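Im Februar kaufe ich Bettwäsche

Andere Leute fahren im Februar Ski oder bekommen Grippe. Ich kaufe Bettwäsche. Das geht jetzt seit mehreren Jahren so, und es hat vermutlich damit zu tun, dass man in diesem Monat mehr Zeit im Bett verbringt, als man vor sich selbst zugeben möchte. Irgendwann liegt man da, schaut auf das hellgraue Nichts, das man sich einmal als »zeitlos« hat verkaufen lassen, und denkt: So will ich nicht gefunden werden.

Es begann mit der Serie Kustbridge. Kustbridge klingt nach einer Küste mit Brücke, nach Wind und nach Menschen in Wollpullovern, die etwas mit Booten machen. Geliefert wurde ein blasses Blau mit Streifen, so dünn, dass man sie nach der zweiten Wäsche nur noch aus Loyalität sah. Der Bezug hatte Knöpfe. Wer sich Knöpfe an Bettbezügen ausgedacht hat, schläft selbst in einem Schlafsack. Zwei davon waren nach einem Monat verschwunden, einen fand ich im Flusensieb wieder, der andere hat offenbar ein neues Leben angefangen.

Danach kam Rinda. Rinda war Leinen, und über Leinen darf man ja nichts Schlechtes sagen. Leinen knittert edel. Leinen wird mit jeder Wäsche schöner, stand auf der Banderole, und ich habe gewaschen und gewaschen, bei 40 Grad, manchmal aus Trotz bei 60, und gewartet. Schöner geworden ist vor allem der Lappen, den ich am Ende daraus geschnitten habe. Der ist wirklich ganz ausgezeichnet, er nimmt alles auf.

Was Muster mit einem machen

Meine Mutter war der Ansicht, Muster seien praktisch, weil man darauf nichts sieht. Damit meinte sie Kaffee. In meiner Kindheit gab es folglich überall Muster: braune Kreise, orangefarbene Kreise, braune Kreise in orangefarbenen Kreisen. Ich habe als Erwachsener lange gebraucht, bis ich wieder etwas Bedrucktes ins Schlafzimmer gelassen habe, und dann gleich richtig, nämlich Zeitungsdruck. Collage, alte Ausschnitte, Schlagzeilen, Bildchen, alles durcheinander und auf sandfarbenem Grund. Im Laden fand ich das weltläufig. Zu Hause sah es im ersten Moment aus, als wolle jemand streichen.

Der Nachteil zeigt sich beim Einschlafen. Man liest. Man will nicht, aber da ist nun einmal Schrift, und Schrift wird gelesen, auch um halb zwei. Dazu kommt, dass meine Mutter recht hatte: Man sieht darauf wirklich nichts. Brille, Fernbedienung, Kassenzettel, alles weg, sobald man es ablegt. Kassenzettel besonders, die halten sich für Teil des Entwurfs. Nur Rot funktioniert. Rot findet man auf Zeitung immer.

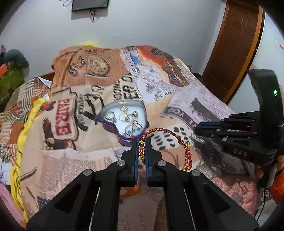
Rote Bänder auf altem Zeitungsdruck, auf beiden Bildern. 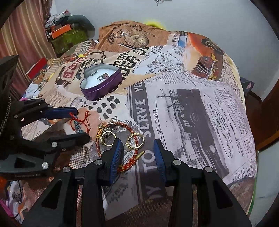

Fadendichte und andere Glaubensfragen

Wer länger nach Bettwäsche sucht, landet bei der Fadendichte. Es ist eine Zahl, und sie soll hoch sein, mehr muss man zunächst nicht wissen. Ich habe in einem Forum eine Diskussion darüber gefunden, mit 1.328 Beiträgen, und ich habe leider sehr viele davon gelesen. Die eine Hälfte schwört auf hohe Werte, die andere hält das für einen Trick, bei dem jeder gezwirnte Faden doppelt gezählt wird. Dazwischen fragt alle paar Seiten jemand, ob man Perkal bügeln muss, und bekommt von beiden Lagern eins drüber.

Geholfen hat mir das nicht. Ich stand am Montag trotzdem wieder in der Abteilung und befühlte zwischen zwei Fingern den Stoff, mit dem Gesichtsausdruck eines Mannes, der etwas davon versteht. Die Verkäuferin ließ mich gewähren. Zur Auswahl stand noch Fothergill, Satin, dunkelgrün, ein Bezug für Leute mit Treppenhaus und Ahnen. Ich habe weder noch. Außerdem rutscht man auf Satin, und ich möchte nachts nicht navigieren müssen.

Gekauft habe ich dann Bultoter. Flanell, einfarbig, senfgelb, mit Reißverschluss, für 34 Euro im Angebot. Der Name klingt nach einer Salbe für Nutztiere, und das hat mich überzeugt. Der Bezug ist so warm, dass man ihn genau fünf Wochen im Jahr benutzen kann, und drei davon sind schon um.

Der Zeitungsbezug bleibt trotzdem im Wechsel. Inzwischen habe ich mich an ihn gewöhnt, und wenn ich nachts wach liege, habe ich wenigstens etwas zu lesen. Die Kustbridge liegt im Schrank ganz unten, für Gäste. Falls jemand zwei passende Knöpfe übrig hat: weiß, vier Löcher, eher klein.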